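Section 4: Fitting and First Use of the Trikside Under-Bench Water Filter

Applies to the Trikside 2000 and Trikside 3000. Revised 13 April 2019.

If you've made it through Section 3 you have a bracket on the cabinet wall, a tee on the cold line and a bench covered in bits. Great! The fiddly measuring is behind you, and what's left is the part most people enjoy. Set aside an afternoon the first time. The second time you do it (at a mate's place, because they will ask) you'll be a good deal quicker.

Both models go in the same way. Where a step is different for the 3000, it says so.

4.1 What you need on hand

Your Trikside housing and head
The Prikach cartridge supplied in the box, still in its wrapper
The white 6 mm tube, full coil
Two Kun push-fit elbows and one Kun straight joiner
The housing spanner (the big plastic one)
A sharp tube cutter or a new blade
A bucket and two old towels
A torch, or better still a headlamp

Note: The 3000 comes with a second housing and a second cartridge. Keep the two cartridges apart until step 9. They are the same length and look very much alike once they're out of the wrapper.

Caution: Turn off the cold water at the cabinet stop valve before you start, then open the kitchen tap until it stops running. If your stop valve doesn't shut off fully, use the valve at the meter.

4.2 Cutting and running the tube

1. Empty the cupboard. All of it, even the stuff at the back. You want to be able to get both shoulders in.

2. Hold one end of the tube at the tee and run it loosely to the inlet side of the head. The inlet is marked IN and has a blue collar. Leave enough slack for a gentle loop the size of a dinner plate.

3. Mark the tube and cut it square. A slanted cut is the most common cause of a slow drip, and it's such an easy one to get right. If the end looks at all crushed, trim it and go again. There's plenty of tube in the coil.

4. Wet the end of the tube with clean water and push it into the tee. You'll feel it stop once, lightly, then go further. Push past that first stop until it seats. Tug it back. It should not move.

5. Do the same at the inlet. Use a Kun elbow if the tube has to turn a tight corner. Never bend the tube so sharply that it whitens.

6. Run the second length from the outlet (marked OUT) to the tail of your filter tap. If you're short, the straight joiner will get you there, but one unbroken run is nicer if you can manage it.

Note: Keep the tube clear of the hot line, the waste disposal unit and anything with a sharp metal edge. The clips in the small bag are for this. We put eight in the bag and most kitchens use five or six.
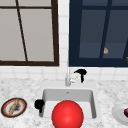
The filter tap itself can go into a spare hole if your bench has one, or into a new hole drilled to suit. Drilling stone is a job for a stonemason or a plumber with the right bit, and it is well worth the call-out. Timber and laminate benches are fine to drill yourself with a sharp hole saw, working slowly, with masking tape over the mark to stop the surface chipping.

Whatever the bench is made of, check underneath before any drilling starts. Look for cabinet rails, sink clips and the dishwasher hose. Give yourself room to swing a spanner as well, as the tap nut has to be tightened from below and it's no fun at all doing it a quarter of a turn at a time.

7. Drop the tap through with its rubber washer on the top side and the locking plate on the underside. Point the spout where you want it and nip the nut up firmly.

8. Connect the outlet tube to the tap tail. The collar here is smaller than the ones on the head, so check that you've pushed it fully home.

4.3 Fitting the cartridge

9. Wash your hands. Unwrap the Prikach cartridge and take off both end caps. On the 3000, the cartridge with the grey band goes in the first housing (nearest the inlet) and the one with the green band goes in the second.

10. Check that the large O-ring is sitting in its groove at the top of the housing. Smear it with the food-safe grease in the sachet. A thin film is enough. Please don't use petroleum jelly, which swells the rubber over time.

11. Stand the cartridge in the housing with the arrow pointing up, then offer the housing to the head and turn it by hand until it stops.

12. Give it a quarter turn more with the spanner, and leave it there. Housings that have been done up too hard are very stubborn when you come to change the cartridge.

Caution: If the housing feels gritty or crooked as you turn it, back it off and start the thread again. A crossed thread will not seal, and forcing it will damage the head.

4.4 Flushing

13. Put the bucket under the housing and open the stop valve slowly, half a turn to begin with. You will hear air moving through the tube. That's normal and it sounds wonderful after an hour in a cupboard.

14. Check every joint with a dry paper towel. A torch will miss a tiny weep that paper picks up straight away.

15. Open the valve fully and open the filter tap. The water will spit, then run cloudy or grey. This is fine carbon dust and trapped air. Run the tap for ten minutes on the 2000, or fifteen on the 3000.

16. Close the tap, wait five minutes and run it again until the water is clear.

Note: The flushing water needn't go to waste. Garden beds love it, and so do indoor plants.

Tiny bubbles may hang around for a few days. Fill a glass and watch: if it clears from the bottom up, you're looking at air, and it will settle by itself. If the water still looks grey after a second flush, remove the cartridge and check that both end caps came off. (We get this call a lot. It's an easy one to fix!)

4.5 Setting the reminder

The little Lorkar counter on the front of the head keeps track of litres used. It runs on one coin cell, already fitted.

17. Pull out the battery tab.

18. Hold the button until the display flashes, then press once for each step up until it shows your cartridge life. Set 2000 for the single cartridge model, or 3000 for the double.

19. Let go and wait. The display will flash twice and drop to zero, and it will count up from there.

When the count reaches your set figure, a small amber light comes on. You then have 200 litres in hand before the light turns red, which gives you time to order a cartridge without rushing. Quote part number 2814 for the grey band cartridge. The green band cartridge is sold with it as a pair for the 3000.

Note: If you use very little water, change the cartridge after twelve months even if the light hasn't come on. Lots of our owners do theirs every January, when the Christmas visitors have gone home and there's time to potter.

4.6 If something isn't right

Drip at a push-fit joint. Turn off the water, press the collar in, pull the tube out, trim the end square and refit. Nine times out of ten that does it.

Drip at the housing. Let the pressure off, remove the housing and look at the O-ring. Clean out any grit, grease it again and refit.

Weak flow. Check the stop valve is fully open and that no tube has kinked behind the bin or a stack of saucepans. If the flow was good at first and has faded over months, the cartridge is due.

Humming when the tap is open. Clip the loose tube to the cabinet wall. A short run touching a hollow panel can make a surprising racket.

Counter blank. Replace the coin cell. The count is kept in memory for one minute with the battery out, so have the new one ready.

Odd taste after a holiday. Run the tap for two minutes before filling the kettle. Water that has sat in the cartridge for more than a week should always be run off.

4.7 Before you put the cupboard back

Leave the towels under the housing overnight and check them in the morning. If they're dry, load everything back in, taking care not to lean heavy bottles on the tube. Stick the cartridge label inside the cupboard door with the fitting date written on it, and keep the spanner on the hook beside the bracket.

Then pour yourself a big cold glass. Tea drinkers, you're in for a treat too, particularly if your town water is hard.

Section 5 covers cartridge changes and winter shut-down for cottages and holiday homes.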